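Features / Home & Work / Interviews

Type to search
Search all articles
Popular: appliances, rentals, secondhand

"It still can't put the groceries away"

Jan 27, 2025

The woman who runs trials at Wolport has a kitchen at work that she likes better than the one at home. It has a decent bench, good light and no teenagers. She has spent the better part of two years in it, watching machines try to tidy up.

She agreed to talk to us on the condition that we leave her name out, as she would like to keep her job and also say what she thinks. What she thinks is that most people who have been promised a household robot should go ahead and buy a better dishwasher.

"I get asked at every barbecue when they can have one," she says. "I say, have one to do what? And they say, you know, everything. Well, no. Pick a chore and I'll tell you how badly it goes."

Wolport is a small outfit in Pratuvcombe that tests automation for companies thinking of putting money into it. It doesn't build anything. A client sends a machine and a list of claims, and her team checks the claims. The job she is busiest with now comes from Gakitz, which wants a machine that can sort and shelve loose produce in a corner shop and, later on, unpack the weekly shop at home.

The claim on paper was 90 per cent of items handled correctly. I asked whether that was any good.

"It sounds terrific until you do the dishes with it," she says. "Out of every 10 plates you've broken one. You'd sack a person for that. And the 90 came from their own room with their own objects laid out on a flat surface with gaps between them. My fruit at home isn't laid out with gaps."

Her own trial ran to 176 attempts in October. She won't give me the score, which belongs to the client, but she doesn't look like someone sitting on good news. Baskets, she says, are where a confident demonstration comes unstuck. Things lean on each other. One piece hides behind a bar and another is half under its neighbour. Shiny plastic throws the light about, so a bright patch can be mistaken for an edge.

Most of the early work is done with play food, the sort you'd find in any kindergarten. It doesn't bruise or go off over a long weekend. She is quick to point out that this also makes it easier.

"A plastic peach will put up with anything. Try a real one in February." 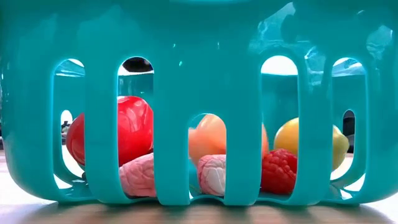 What a toy raspberry proves

Very little, in her view. A machine that can lift a hard raspberry has shown it can find something small and red and close on it. A real raspberry would be jam. She has sat through presentations where that difference was waved off as a matter of tuning, and she has stopped being polite about it.

"Everyone says the soft stuff comes later. Later is the whole job. If you've got a shop, the soft stuff is what you're throwing out every night."

I put it to her that she sounds like someone who wants it to fail. She took a while with that one.

"I'd love it to work. My mum has crook hands and can't get a lemon out of a bag some mornings. I'd buy her one tomorrow. But I've had 6 different suppliers tell me it was nearly there, and the one from Perrin told me that before I'd finished my coffee."

She does give ground on some things. Moving sealed cartons from one marked spot to another is fine, she says, and has been for ages. Floors are mostly fine if you pick up your socks first, though she notes that picking up the socks was the bit she wanted done.

Before I left I asked who puts the play food back in the basket at the end of a run.

"Me," she says.

Contact us | Copyright Home & Work Features | Back to top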